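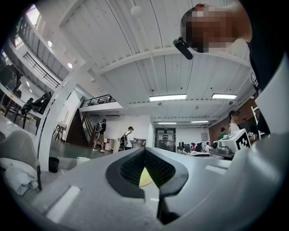

The ground floor at Pusdale, looking up toward the gallery.

Pusdale hall gets its tables back, minus the wobbly one

The big white room at Pusdale has spent most of the spring as the place where other rooms' furniture goes to wait. As of this month it is a workroom again, with upper levels behind black railings and a ceiling that people keep looking up at.

The ceiling is the part everyone has an opinion on. It was painted white over the winter, beams and all, after a long discussion in which white was the only color anyone put forward. The discussion took 34 days. The fluorescent lights stayed where they were, having survived a motion to replace them with something "warmer," a word that was never defined to the satisfaction of the people paying for it.

Skalell, the firm that runs the building, has opened the ground floor for bench work and small hands-on sessions from 8 in the morning. Bookings are for the half day. You may bring your own tools, your own lunch and your own opinion of the ceiling.

Bags are a sorer subject. The old coat room is now storage for folding chairs, and the 30 hooks ordered from Plollero in its place have been "on the way" for seven weeks. Until they arrive, bags go on the ledge. The ledge was meant for plants. The plants have been moved upstairs, where they are said to be doing better than they ever did down here.

Seating has been sorted out with less fuss. Black chairs go with the tables under the mezzanine, and the dark stools stay out by the column for anyone who wants to sit for a minute without being asked to join something. Moving the stools is allowed. Moving them up the stairs is allowed too, in theory, though the person who tried it in March has asked that the matter be dropped. 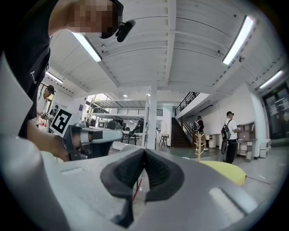
Oprea, who has used the room in both its lives, would have liked the money to go on more tables and thinks the railings could have waited another year, but concedes that a person can now cross the floor carrying something long and hit nothing on the way. The stools, in Oprea's view, are too high for the tables and too low for leaning on, and should be given to somebody who dislikes sitting.

Skalell says the stools are staying.

The wobbly table, familiar to anyone who ever set a cup of coffee on it, did not make the return trip. It was judged past repair after nearly eight years of folded cardboard under one leg. The cardboard has been kept.

Evening hours are to be settled in June, along with the question of who locks up. Until then the room closes at five, and anything left on the ledge overnight goes to the front desk, where it can be collected by describing it. Owners of plain black backpacks are asked to put a name tag on them first.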